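I got to Annick Simard's place with a bag of doughnuts and a list of questions, and we ignored the list for the first half hour because she wanted to show me her buttons. She has 2,000 of them! Glass ones, horn ones, a whole jar from a coat factory in Campbell that closed when she was a kid.

"My grandmother never threw out a shirt without cutting the buttons off first," she told me. "I thought everybody's house had a button tin. Then I went to college and my roommate looked at me like I was nuts."

She started sorting them for real in February, when her hours got cut (she does the books for a carpet store), and now she mends clothes for half the street. I asked what she charges. "Two dollars a button, and if you bring me the one that fell off, it's free."

So how do you keep track of that many? By color, I figured. Wrong.

"Size first, always. You can fake a color. You can't fake a buttonhole." She likes small wooden drawers best, the shallower the better, and she's picky about them sliding right.
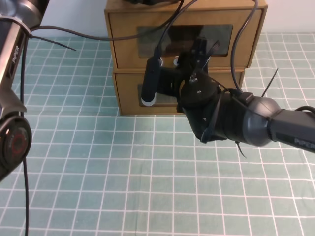 Mending for other people

Her first customer was Lise Chisholm from next door, who handed over a wool coat with three buttons gone. Annick didn't have a match, so she moved the bottom ones up and put odd ones down low.

"Lise wore it to church and got a compliment," she said, still pretty pleased about it. "She didn't tell them a thing."

I'd brought my own sad cardigan, of course. She turned it over, tugged at a cuff and sighed. "Who sewed this? Was it you?" (It was me.) She wants it back by next week, and she says to bring more doughnuts.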